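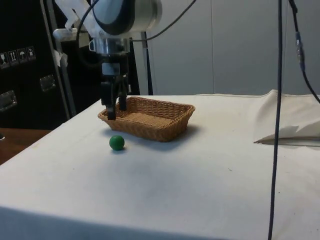 The arm above the basket, with the green ball on the cloth.

Running the Ball and Basket Demonstration at an Open Day

Guidance for demonstrators at Certhorpe, revised 5 November 2025

The ball and basket task is shown to each visiting group in turn. A session lasts nine minutes, including questions. Demonstrators should have read the Plestine safety sheet beforehand.

Step 1. Lay out the table
Spread the white cloth over the table and set the basket towards the back. Place the green ball in front of it. Small creases may be left alone, but the area around the ball should be flat.

Step 2. Receive the group
Groups are limited to 18 visitors. Ask everyone to stay behind the floor line and to keep bags off the cables. State clearly that the arm may move without warning – younger visitors should be told this twice.

Step 3. Check the gripper
Open the two fingers fully before the first run. Look at the screws on the finger links and report any that stand proud. Do not tighten them during a session.
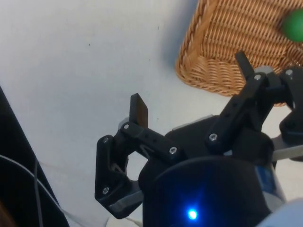 Step 4. Run the task
Start the programme from the Kimetti console and keep one hand near the stop button. Let the arm finish its movement before you speak. If the ball is dropped, stop the arm, put the ball back on the cloth and begin again.

Step 5. Close the session
Return the arm to its rest position and enter the run in the log. Questions about group bookings go to Fiachra Ní Chonaill at the Sequeira desk.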